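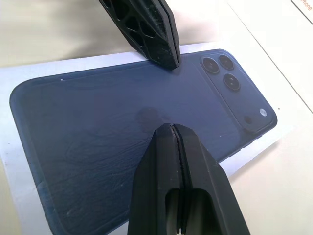

¿Cuántas demostraciones hacen falta para que el brazo aprenda una tarea nueva?
Con las tareas de esta fase, unas cuantas decenas por variante no bastan. El plan pide 600 grabaciones válidas para todo el bloque y seguimos pensando que es la cifra correcta, siempre que la mitad incluya posiciones de partida distintas.

Proyecto Prindero - informe de avance, cierre de diciembre
Para: Prilten, seguimiento de proyectos
De: equipo de teleoperación

Resumen rápido
Vamos bien en grabación, retrasados en revisión. Presupuesto sin desviaciones. Pedimos una decisión sobre el almacenamiento (ver al final).

Lo hecho en el periodo
Puesto de teleoperación montado y en uso diario. El operador mueve el brazo guía, el otro copia, y se graban la cámara de muñeca, las articulaciones y la apertura de la pinza. Calibración a las 9:00, antes de la primera tanda.

Tarea de la hoja impresa: en marcha. Foto de un móvil azul visto por detrás, impresa en papel blanco, apoyada en la mesa. La pinza trabaja encima del dibujo. Dos variantes: tocar un punto que se indica en la instrucción y arrastrar la hoja sin arrugarla. La primera sale bastante limpia. La segunda, regular, el papel se levanta por la esquina si se aprieta de más.

Dedos de la pinza: seguimos con los negros, el de la celosía hexagonal y el que acaba en punta. La punta ayuda mucho a señalar. Para arrastrar no tanto, los operadores se quejan de que resbala.

Guiado a mano (mover el brazo directamente, sin mando): probado en una tarde y aparcado. Las trayectorias salen más suaves pero la mano del operador se cuela en la cámara de muñeca y luego el modelo se fija en eso. Se puede retomar con una empuñadura más atrás.

Grabaciones
Más de 1.000 intentos en total, contando los descartados. Muchos descartes son de la primera semana, cuando el mando Cuervo perdía la conexión cada poco. Cambiado el cable y actualizado el firmware, no ha vuelto a pasar. El recuento de válidas lo daremos cuando acabe la revisión, no queremos adelantar un número que luego haya que corregir.

Revisión: una persona a media jornada. Se queda corto. Cada grabación se mira entera y se etiqueta inicio, contacto y final. Hemos empezado a recortar los tiempos muertos con Getaslow, que detecta bien las pausas largas pero tambien se come algún movimiento lento que sí interesaba. Lo estamos ajustando.

Problemas abiertos
- Retardo del mando. Se nota al acercarse al papel: el operador frena de más y eso queda en los datos. Pendiente de medir en serio.
- Luz. Por la tarde cambia bastante junto a la ventana. Hemos puesto estor, falta una segunda lámpara.
- Criterio entre operadores. Son 4 y cada uno entra por un lado diferente. No es malo en sí, pero dos de ellos corrigen mucho al final y alargan la grabacion. Sesión conjunta prevista para acordar cuándo se da por buena y cuándo se repite.
- Hojas. Se gastan, hay que reimprimir. Guardamos las usadas y las mezclamos con las nuevas a propósito.

Próximo periodo
Cerrar la variante de arrastre. Primer entrenamiento con lo ya revisado, aunque sea parcial, para ver fallos pronto. Después pasar de la hoja a objetos con volumen, empezando por cajas pequeñas. Probar una almohadilla de goma en el dedo de abajo.

Lo que necesitamos de Prilten
1) Visto bueno para pasar a la revisión horas de la partida de montaje, que ha quedado con sobrante.
2) Almacenamiento: el disco actual llega justo a fin de enero. Hace falta otro de 2 TB o acceso al servidor común, lo que sea más rapido.

Los vídeos completos están en la carpeta compartida, subcarpeta de este mes. Las hojas de etiquetado se suben en cuanto estén repasadas.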